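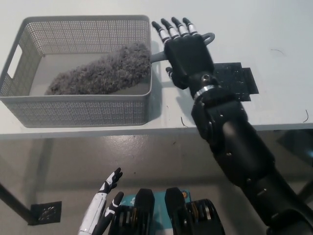 Portes ouvertes chez Hiver, un mardi de novembre, huit heures et demie du matin. Le parking était verglacé. Pour un fabricant de fraises à neige, on peut y voir de la négligence ou du marketing, et j'ai penché pour la seconde hypothèse en remontant l'allée les bras écartés.

Nous étions une petite troupe de revendeurs, plus deux ou trois particuliers venus avec des questions très précises sur leurs pentes de garage. Café, badge, lunettes de protection qui font à tout le monde une tête de plongeur. La visite commence par la tôlerie, où l'on plie les carters de tarière, et où il est impossible d'entendre le guide. Il parle quand même. J'ai retenu « soudure » et « 97 », sans savoir 97 quoi.
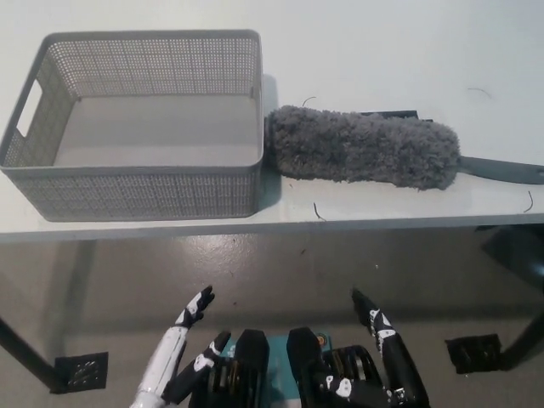

Leszek Jabłońska

La ligne d'assemblage est plus calme. La Sindden, leur modèle à deux étages, y avance sur des chariots, d'abord sans guidon, puis sans goulotte, puis enfin reconnaissable. On nous a laissés manipuler la tringlerie d'orientation, celle qui gelait sur l'ancienne version et que j'ai passé deux hivers à débloquer à coups de botte. Elle est maintenant sous gaine. Le guide présente la chose comme une innovation, et les revendeurs regardent leurs chaussures.

Au banc d'essai, on démarre les moteurs à froid dans une chambre réfrigérée. Le Punix, tout électrique, part au bouton et se tait presque. Le thermique part au troisième coup de lanceur, applaudi comme un vieux chanteur. Les boulons de cisaillement, eux, sont testés par lots de 100, et l'on repart avec un boulon cassé en souvenir. Le mien est déjà dans le tiroir à piles.

Restait la démonstration extérieure. Il n'y avait pas de neige. Hiver a donc fait livrer un tas de glace pilée, environ 918 kilos selon le panneau, que la machine a projeté avec beaucoup d'autorité sur la haie du voisin. Portée excellente. Relations de voisinage à suivre.

Déjeuner chez Mạc, en face : soupe brûlante, service rapide, et un particulier qui n'avait toujours pas eu de réponse pour sa pente. Je lui ai conseillé les chaînes. Il a noté.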